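Styliani Katsaros
31 January 2026

1/ Drying laundry indoors in winter, a small thread. I live on the third floor, I have no balcony and no dryer, and since December I wrote down what I did with each wash. Some of it may help you if your apartment is also small and cold.

2/ My first mistake was to do all the washing on Sunday. Everything was hanging at the same time and the windows were crying until Tuesday. Now I wash a little on three different days. It feels like more work, but the rack is never full and the clothes don't smell like a cellar.

3/ Spin twice. My machine is an old Vakum and it has a button only for spinning. I ignored this button for six years! The second spin takes 15 minutes. I measured with jeans: without it they needed 44 hours to dry, with it they were ready the next evening.

4/ Leave space. One sock, one empty wire, one sock. My neighbor Apostolos Chatzigeorgiou puts two shirts on one hanger and then complains to me on the stairs that they are still damp. I told him already, I will not tell him again.

5/ A fan is cheaper than heating. I have a small one from Nusteo, put on the floor and turned toward the bottom of the rack. It should not blow strongly. On the lowest speed I can sleep with it, on the middle speed I can not.

6/ Sheets are the real problem. On the rack you must fold them in four, and the inside stays wet. I hang mine over the open door, with the long side down, and turn it after some hours. Thin cotton is the easiest. As for color, I am now completely in the pale green party, it looks calm also in January and it forgives a crease. 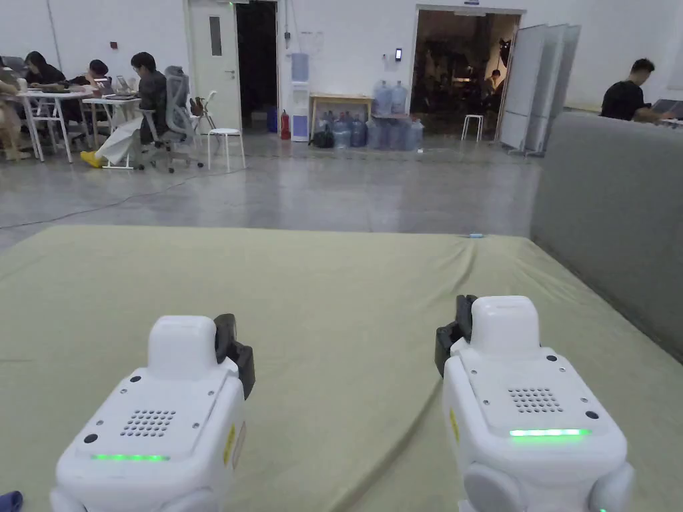
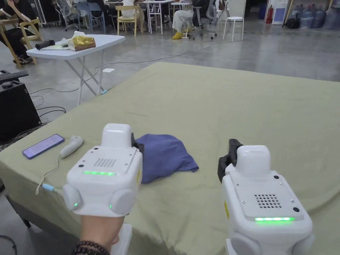 7/ Towels. No softener, please. It makes them soft in the hand and lazy with water. Shake each towel hard before you hang it – five or six times, like you are angry with it. This was the advice of my aunt and I did not believe it for many years.

8/ Open the window fully for a few minutes, morning and evening, and then close it. A window which is open only a little all day makes the wall cold, and on the cold wall comes the mold. I learned this behind my wardrobe.

9/ Somebody asked me about electric racks. Stavros Zervas has one, he paid 229 for it and he is happy, but his kitchen is bigger than my whole home. With children I would maybe buy it. For one person I don't see the need.

10/ Wool I don't hang at all. I roll the sweater in a dry towel, I press it with my knees, and then it lies flat on top of the rack. Two days, sometimes three. Turn the sleeves also, they are always the last.

11/ Dionysis Papadakis writes that he dries everything in the bathroom with the door closed. Dionysis, do you have a window there? If not, please look at your ceiling tonight and tell us what you see.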